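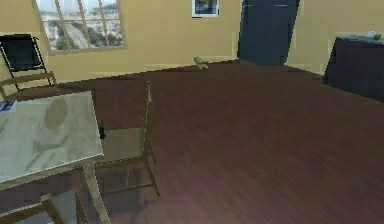

布罗特维尔，2025年4月10日

搜索 请输入关键词 站内搜索
撰文：查丽托·帕斯夸尔

招募儿童期癌症康复者参加长期随访访谈

布埃纳文图拉康复者随访项目现面向社会招募参与者。项目关注儿童或青少年时期接受过癌症治疗、如今已经成年的人，想了解他们在治疗结束多年之后的身体状况、复查习惯、工作和家庭生活。

前一阶段的问卷共收回322份。许多人在问卷末尾的空白处写了很长的话，谈到生育方面的顾虑、心脏复查的安排，以及换城市后找不到旧病历的麻烦。问卷容不下这些内容，因此本阶段改为面谈。

参加条件

确诊时未满18周岁，现已年满18周岁。
最后一次治疗结束已满五年。
目前没有在接受抗肿瘤治疗。
能用中文或英文交谈。需要其他语言的，请在报名时注明，我们会尽量安排口译。

癌症种类不限。复发过的人也可以报名，时间从最后一次治疗结束时算起。已经做了父母的，或者正在考虑要孩子的，都欢迎参加，没有这方面打算的同样欢迎。

需要做什么

每位参与者接受3次访谈，每次一个半小时左右，两次之间相隔数周。第一次谈治疗经历，第二次谈现在的健康和日常生活，第三次由参与者自己决定谈什么。可以带一位家人或朋友同来，父母也可以，但访谈中有一段需要单独进行。

访谈不抽血，不做检查，也不提供诊疗意见。如果谈话中提到需要处理的健康问题，访谈员会建议您联系自己的医生，并可代为提供本地随访门诊的联系方式。

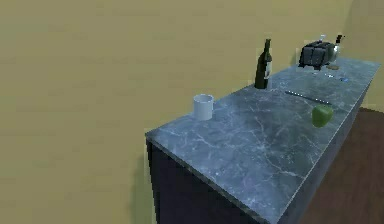 深蓝色柜体与灰蓝色大理石纹台面。

地点与时间

面谈在布罗特维尔进行，也可以选择视频。工作日白天和傍晚都有时段，周六上午有少量名额。访谈预计在12月前全部完成。

补贴

完成全部访谈者可获3000元补贴，中途退出的按已完成次数计算。外地参与者的交通费凭票另行报销。

隐私

访谈会录音，转写后隐去姓名、医院名称和地名。录音由项目组保存，不会交给雇主、保险公司或原治疗医院。参与者可以随时退出，不必说明理由，并可要求删除本人的录音。

项目由梅龙·内古西负责，访谈员为阿雷蒂·卡察罗斯和里兹万·奥拉克扎伊。对数据保存有疑问的，请在来信中注明转鲍里斯·科拉日。

报名方式

请写信至布埃纳文图拉康复者随访项目组，或在项目办公室领取报名表。来信请写明出生年份、确诊时的年龄、最后一次治疗的年份，以及方便联系的时间。病历暂时不用寄。项目组收到后会在4个工作日内回复，并约一次简短的电话，核对条件，回答您的问题。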